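Asonora opens bookings for slow journeys on the Vosurau coast

Small groups, long stays and village hosts are the base of the new program, which starts in February
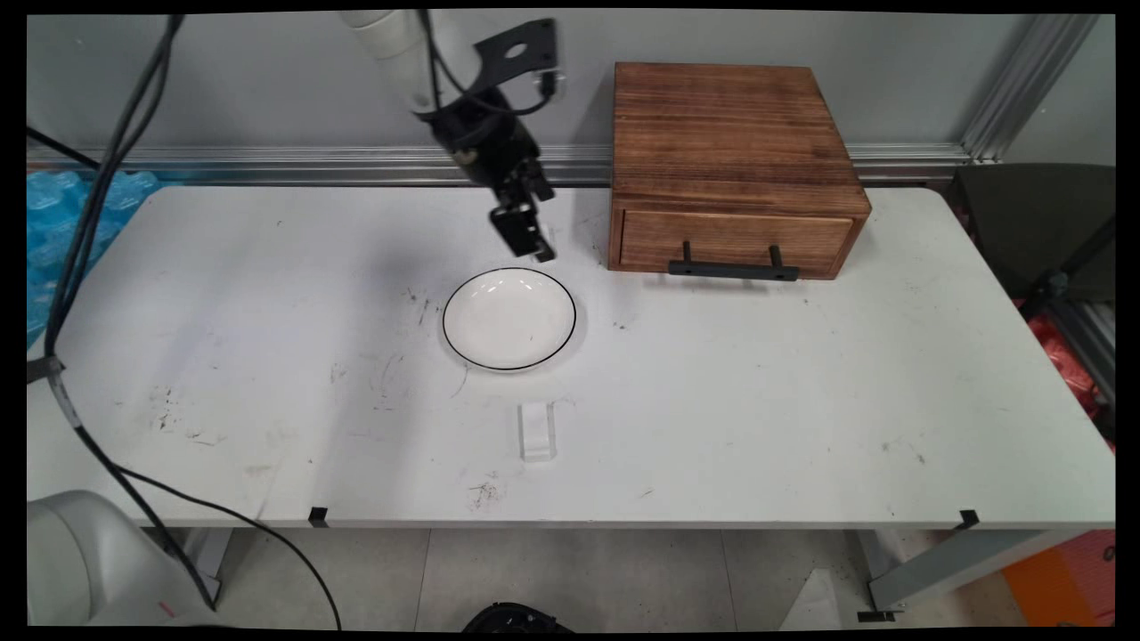

Travellers have been asking for more days in fewer places, according to Rajitha Liyanage, and the company's old itineraries were giving them the opposite. People were coming home with many stamps and very little to tell, Liyanage said, and several of them wrote to us that the best afternoon of the trip was the one when the bus was late.

Asonora, the small-group travel company, has today opened bookings for its first program of slow journeys. The program is made of two routes on the Vosurau coast. Both of them begin in February and continue through the dry months, and each one keeps the traveller in the same village for the bigger part of the stay.

The first route, called the Harbour Stay, is centred on the old fishing quarter. Guests sleep in family guest houses within walking distance of the water. In the mornings they can join the market boats, or they can remain in bed, as there is no fixed plan before midday. The second route, the Upper Road, goes inland by local bus and on foot to the hill farms. It is suitable for persons who walk regularly at home and are comfortable on uneven ground. Luggage is carried by vehicle between the two overnight stops.

Tsehay Gebremichael has prepared both routes during the past two seasons and has stayed in every guest house that is on the list.

"I did not want to choose the houses from photographs," said Gebremichael. "I wanted to know if the neighbour's rooster is loud, and if there is shade at three in the afternoon. Some houses were very beautiful and we did not take them, for the reason that the family did not really wish to have strangers at the table. This has to be respected also."

The program has places for 100 travellers in its first season. From these, 74 are on the Harbour Stay and the remaining places are on the Upper Road, where the guest houses are smaller. A deposit of 50 dollars per person holds a place, and it is returned in full if the traveller cancels before the final payment is due.

Meals are partly included. Breakfast is served every day by the host family. For dinner, guests may eat with their hosts or go out by themselves, and each group receives a hand-drawn map of the places where local people eat. Vegetarian travellers are asked to mention it when they book, so that the hosts on the Upper Road have time to arrange their shopping.

Asonora is offering the journeys together with Batard, who takes care of the ground transport, and with Serrano, the travel bookshop, which has put together a reading list for both routes. The list contains novels, a cookbook and a short guide to greetings in the local language. It is sent to each traveller with the booking confirmation.

Liya Dinsa, who will lead the first Harbour Stay group, advised travellers to come with a light bag and with some patience.

"The ferry has its own ideas about the timetable," said Dinsa. "Bring a good hat and closed shoes. If you like to take pictures of people, please learn first how to ask them. It is only one sentence and I teach it on the first evening."

Travellers need a passport valid for the whole of the journey, and they are responsible for their own visas and travel insurance. Flights are not included in the price. Children are welcome on the Harbour Stay when they travel with an adult. On the Upper Road, families are asked to speak with the office before booking.

Bookings can be made by telephone or in person at the Asonora travel centre. The full itineraries, with the prices for single and shared rooms, are available there on request.

Media enquiries: Tsion Hadgu, Asonora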